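Can a Robot Put the Binders Away Yet?

An interview about chores, cupboards and the slow business of tidying up

I have wanted a machine that tidies ever since I got my first desk, so I turned up at Zasia with far too many questions and a lot of hope. The lead engineer on the office chores project there has been teaching a two-armed robot to handle the jobs that pile up in any workplace: filing things, closing cupboards, getting stuff off the floor. I asked how close we are, and the reply came with a grin. "Closer than you'd think on the grabbing, further than you'd like on everything else."

Binders are a favorite test. They are stiff, they have flat sides, and every office owns too many of them. The trouble starts once they go inside something. "Out on a table you can come at a thing from any side," the engineer told me. "In a cupboard you've got wood on three sides and your own knuckles in the way." 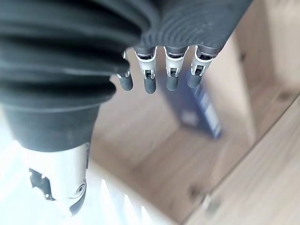 Over at Kneževič, where they fit out stockrooms, the view is that shelves should change before robots do, and that an open rack would solve half of this overnight. The engineer has heard it before and doesn't buy it. "People like doors! They've paid for the doors. If I tell an office to throw out its furniture, I haven't done a chore for them, I've given them one."

So the cupboards stay, and the project has to deal with them as they come. Doors are a chore of their own, and a tricky one. A hinged door swings through the same space the robot wants to stand in, and once it's open it has to be remembered — by a machine that is busy looking at something else. 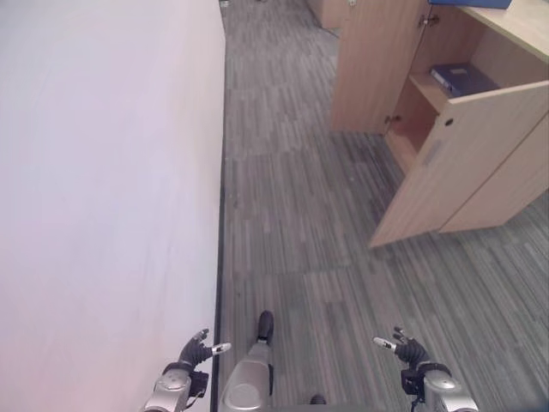 "You and I close a door with a hip or an elbow and never think about it," the engineer went on. "We've logged 3,000 tries at cupboards now, and I still get excited by a good one." I believed it. We spent 10 minutes on handles alone, and I could have stayed for 10 more.

What about the hands? Five fingers are lovely to have, I was told, but they take up room. A plain two-jaw grip from a firm like Plekness slides into a narrow gap more easily. Fingers earn their keep when the next job is a cloth, or a cup, or a loose sheet of paper.
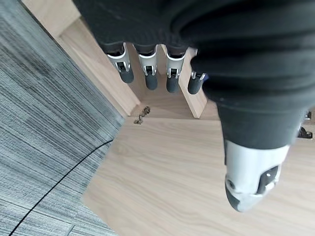

What it can't do yet

I asked for the honest list. Speed came first: a person would be done and off to lunch. Judgment came next. Telling a robot where the blue binder goes is fine, but telling it to "sort this out" is hopeless, and most real tidying is the second kind. Shop floors may get there sooner than homes, in the engineer's view, as the shelves in a shop have labels and my kitchen has a drawer full of string.

Would you have one at home? "Tomorrow, if it would empty the dishwasher. I'd give it all evening to do it and I wouldn't complain once."

The team's next stop is Bromton, where a supply room is waiting with taller cupboards and, I'm told, some very stubborn latches. I've already asked if I can come along.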